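**Ticket 389 - gripper width drifts on bag task**
Opened by: Urmas Toom, 9 August 2025
Component: Traltusel width estimator

Replay of the bin liner episodes shows the left gripper width reading open while the fingers are closing. The right one tracks fine.

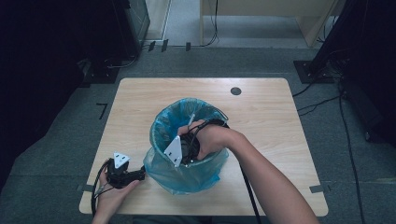

Restarted the estimator, same result. Rolled back to the April config - drift is smaller but still there on five of eight episodes.

**Checks**

1. Compared timestamps between both streams. No offset.
2. Looked at wrist views with thin plastic near the fingers. The bag is shiny and creased, and the finger mask spills onto the highlights. 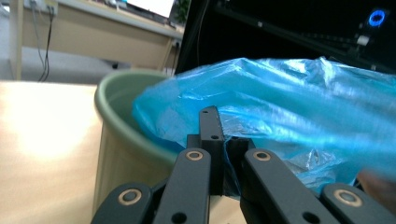 3. Reran with the highlight filter on. Mask holds, width still jumps at full open.

**Update (Austra Paulauskas)**

The open limit was saved from the wrong side. Please redo the zero with nothing between the fingers and set mask confidence to 99.
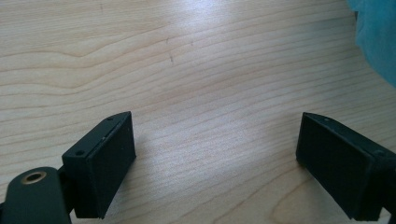 *Fingers spread over bare tabletop, wrist view.*

Limit rewritten, rerun queued. Leaving this open.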